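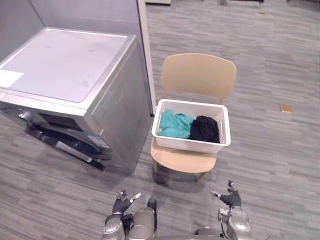
Peter Doležal thinks I gave up on the first indigo vat too early, and that a vat with a dull surface will often come back if you keep it warm and feed it a little sugar and leave it alone overnight. He wrote as much in the margin of my last entry, and I'm copying it in so it doesn't get lost, as he may well be right.

November 1, 2025. Fructose vat, second try. I mixed the lime and indigo paste first thing, with 158 grams of fructose, and stirred slowly in one direction the way Xóchitl taught me in July (I still can't do it without splashing my sleeves). By lunch there was a coppery skin on top and the liquid under it had gone a lovely clear amber, so I let it sit a while longer and had my soup. 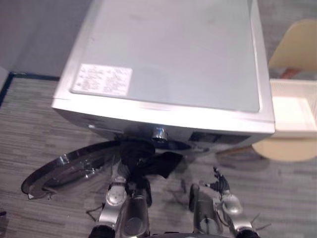

After lunch I put in the test strips, all cut from the Šindelář cotton and scoured last week. Three dips each, with a good long airing in between. The strips I had soaked well beforehand took the color evenly. The two I rushed came out blotchy along the fold lines, and I have pinned them in anyway – they're useful to look at when I feel like skipping the soak. Ľubomír, if you do yours on the linen, please write down the dip times. Last round we had beautiful pieces and no idea how we got them. 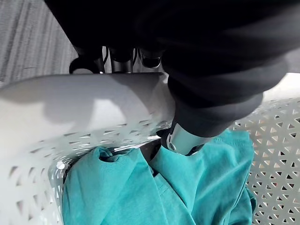

Green is what I really want out of all this, and for that I still need a decent yellow underneath. The weld bath from the Stiltine plants gives a sharp lemony color, and one dip of blue over it lands on something close to spinach. Xóchitl was hoping for more of a sea color. I suggested the teal of the T-shirt in the white laundry basket as our target, crumpled as it is, because the shade sits well over on the blue side and she could see what I meant straight away. So next time a paler yellow, I think, and two dips.

pH paper is nearly gone. I've left 5 strips in the drawer for Matěj, who wants to check the vat before he feeds it. Lid on, blanket around it, and please don't stir it just to see how it's doing, however tempting it is.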